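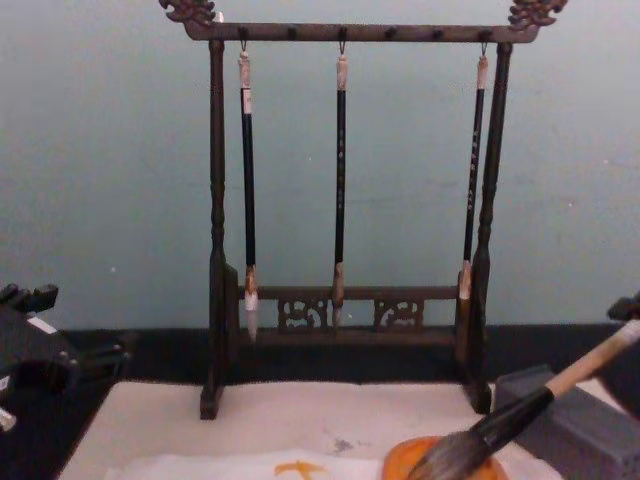

Unit 4. Good Practice for Tool Work with Brush and Ink

Course: Robot Cells in Small Workshops
Handout by Annick Collet, November 2020

1. Why we use the brush task

In the first three units we spoke about rules on paper. Now we apply them to a job where a robot holds a tool that was made for a human hand. Calligraphy is a good case for this. The force is small, the tool is soft, and a mistake stays on the paper.

Please read the Bustari cell sheet before you come to the lab. It is short, and the words in it (work zone, rest position, tool change) are used here with the same meaning.

2. Rules before the start

2.1 Write down which arm does the job and which arm waits. In a cell with two arms, the waiting arm must also have a written position. It is still a moving machine as long as it has power.

2.2 Fix the place of each object that the arm will not carry: rack, ink dish, weight, mat. Mark the places on the table plan. When an object is moved, the plan gets a new number.

2.3 Check the grip on the handle before the tool goes near the ink. The gripper should close on the wood and stay away from the ferrule (the black collar that joins handle and hair).

2.4 Set the speed limit for the first run to 200 mm per second, also if the program was tested before on another table. You may raise it after 2 clean runs, and you write this in the log.

2.5 Keep hands out of the work zone when the arms have power. To change the paper you stop both arms first — a pause in the program is not a stop.

3. Rules for the ink

The trip from the dish to the paper is the part where most students lose points in the report. They describe the stroke very well and forget the dish. For the ink, three things must be in your procedure: how deep the tip goes, how long it stays, and which way the arm takes when it leaves.

The way out should not pass over the rack. With a rack as tall as ours, it is easy to plan a path that looks fine from the top view and touches a hanging brush in reality. Draw the side view too.

Keep the dish near the paper, so the path is short, but leave enough room for the brush to come in at an angle. On the table below, the dish is beside the top of the sheet, and the arm comes to it from the right.

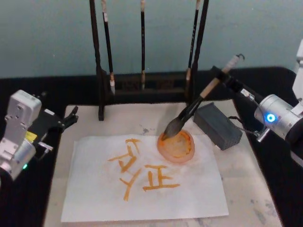
Faustine Gilbert objected in the April session that a fixed depth is a bad rule, as the level of the ink goes down while the robot works. She would like to see a depth measured from the surface of the ink. I agree with her for long jobs. For our exercise the fixed depth is enough, but write the filling level at the start and at the end.

4. Cables and the second arm

A cable that hangs from the wrist needs its own line in the risk list. Move the arm slowly to the farthest point of each stroke and look at the loop. It should not pull tight, and it should not drag over fresh ink or catch on the weight. Do this again after every change of the tool, because a longer handle changes the angle of the wrist.

For the arm that waits, the rule from Unit 2 stays valid: outside of the path, position written, included in the emergency stop. Test the stop once with each arm moving.

5. What goes in the log

Log number (the next free one is 1411)
Name of the operator
Version of the table plan
Which arm holds the brush
Speed limit
Result of the cable check
Every stop, with the reason

Do not correct old lines. Cross them out and write a new one under them.
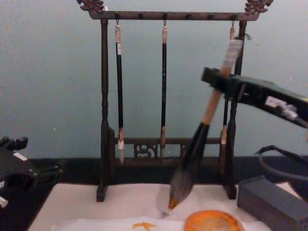

One reader of the last version asked if all this paper is really necessary for a brush, which cannot hurt a person. The brush cannot, but the arm behind it can. Also, the Maluleke exercise in Unit 5 uses the same log with a cutting tool, and I prefer that you learn the habit now.

6. To prepare for next time

Read Unit 5, first part. Bring your table plan with the side view. Groups who share the cell should agree on one plan and put all names on it.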